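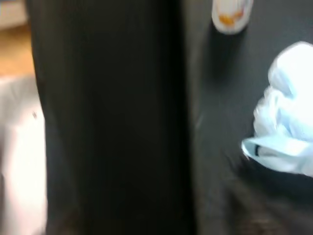
Bandeja de servicio

La bandeja de servicio es una pieza plana, de contorno rectangular, ovalado o redondo, que se emplea para trasladar vajilla, alimentos y bebidas o para mantenerlos agrupados sobre una mesa. Se diferencia de la fuente en que, por lo general, los alimentos no se colocan directamente sobre ella.

Características

Consta de un fondo liso y, en la mayoría de los modelos, de un reborde perimetral que evita la caída de las piezas. Las de uso doméstico suelen llevar dos asas o aberturas laterales. Las de hostelería, pensadas para sostenerse con una sola mano, carecen de ellas y tienen con frecuencia el fondo antideslizante.

Materiales

Las bandejas de madera y de metal son las más antiguas. En el siglo XX se extendieron las de melamina, más ligeras y resistentes a los golpes, aunque no aptas para el horno. También se fabrican de vidrio, fibra vegetal, corcho y plástico. El acabado mate disimula los arañazos mejor que el brillante, pero retiene más la grasa. En los tonos oscuros, como el negro o el gris pizarra, se notan enseguida el polvo y los restos de cal.

Uso

En el servicio de café se disponen sobre la bandeja las tazas, los platillos, el azucarero y la jarra de leche. Las piezas más pesadas se sitúan cerca del centro y las altas se apartan del borde. En las mesas bajas la bandeja puede quedar de forma permanente y proteger el tablero del calor y de las manchas circulares que dejan los vasos.

Limpieza y conservación

Las de melamina y plástico se lavan con agua tibia, jabón neutro y un paño suave. Los estropajos metálicos rayan la superficie y favorecen las manchas de té o café. La madera no debe dejarse en remojo; se limpia con un paño apenas húmedo, se seca de inmediato y, si no está barnizada, se trata periódicamente con aceite mineral. Las bandejas de metal se secan a mano para evitar cercos. Al apilarlas conviene intercalar un paño entre las piezas lacadas.

Véase también: fuente, mantel individual, posavasos, vajilla.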